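3.2 Storage and handling of returned containers

The survey covered 17 households in Vomley that took part in the refill trial. Each household received its dry goods in reusable containers and returned them at the Skillen collection point in March. Participants were asked how they stored the containers between deliveries and how often they washed them. Interviews lasted 45 minutes and were carried out by Sutter and Rawat.

Most participants kept the containers in a kitchen or hallway. Those with small kitchens said that storage space mattered more to them than price — a point that also came up in the earlier Trummer survey.

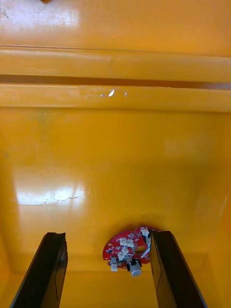

Figure 4. Interior of a yellow-orange plastic bin with molded horizontal ledges.

Washing habits varied more than storage habits. Of the 17 households, 16 rinsed the containers before returning them, but only four used detergent every time. Several people assumed that the collection point would wash everything again and saw little reason to do it twice. Egger reports a similar view among customers in Sosto, where the return instructions were printed on the delivery slip.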